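Fludley Open Shelving Unit
Wood, with red-lined shelves

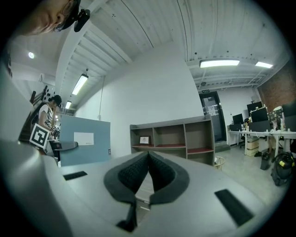

The Fludley is a freestanding open shelving unit for workrooms, shared studios, hallways and home offices. It has no doors and no back-of-house hardware to keep track of. Everything you put on it stays in plain sight and within reach, and you can get at one compartment without moving what is in the next.

The frame is wood with a gray-brown finish. The shelves are lined in red. The lining is fixed at our shop before the unit ships, so there is nothing to cut or glue at home. It wipes clean with a damp cloth. Please don't use bleach or scouring powder on it, as both will dull the color.

The unit is divided into compartments of different widths. Customers tend to use the wide ones for storage boxes and binders and the narrow ones for small items, such as a framed picture, a clock or a row of paperbacks. The dividers are structural and should not be taken out.

Placement

Stand the Fludley against a flat wall on a level floor. It looks best against white or another pale color, where the red lining shows up well. If your room has a baseboard, allow for its depth when you measure. The unit must be fastened to the wall with the two brackets supplied. Screws for wood studs are in the bag. For masonry or plaster you will need your own anchors - ask at a hardware store if you don't know what your wall is made of.

The levelers on the underside adjust by hand. Set them before you fasten the brackets.

Assembly

The unit ships flat in 3 cartons. Two people should allow around 48 minutes. You will need a Phillips screwdriver and a rubber mallet. Lay a blanket on the floor first and build the frame on its back, then stand it up and slide in the shelves with the red side facing up. Leave the screws slightly loose until all the shelves are in, then tighten them from the bottom.

Load

Keep heavy items on the lower shelves. Spread the weight along the shelf and don't stack it at the center. The Fludley is not meant for aquariums, car parts or anything that may leak.

Ordering

Item number: 767
Maker: Citivwood
Finish: gray-brown frame, red shelf lining
Delivery: 8 working days from order, curbside

Spare brackets, levelers and screw bags can be ordered separately under the same item number. Replacement shelves are sold singly and come already lined. Tell us which compartment the shelf is for, as the widths differ.

Other storage from Citivwood: Bachmann wall rack, Junimetti low bench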